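The Rerholm window fan, after most of a summer

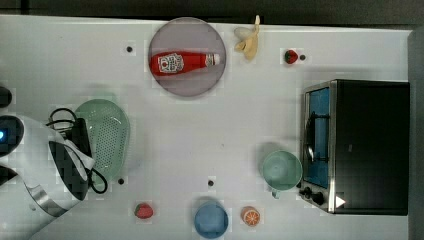
Boris Ivanov wrote in to ask if the thing is any good in a sewing room, and whether it will blow his pattern pieces into the hall. Yes, and yes, Boris. Get some pattern weights.

I bought the Rerholm in June, when the back bedroom where I piece my quilts had gone from warm to unkind. It's a twin fan that sits in the window with 2 side panels you slide out to fill the gap. The box said 20 minutes to install. It took me almost that long to find the second panel, which was inside the first.

Low speed is lovely. I can hear the radio and my machine, and the room gets livable by 9 at night if I remember to open the door across the hall. Medium is fine for ironing. High sounds like a small plane with regrets, and it sent 14 cut squares under the daybed - the good batik, naturally.

The exhaust setting is the one I use most now. Run it while pressing seams and the steam goes out to bother the neighbors.

Gripes: the grille collects lint and thread like it's being paid to, and the remote is so light I keep sweeping it into the scrap bin. There's no timer either.

I'd buy it again, though I'd wait for a sale. The cord is short, so measure to your outlet first.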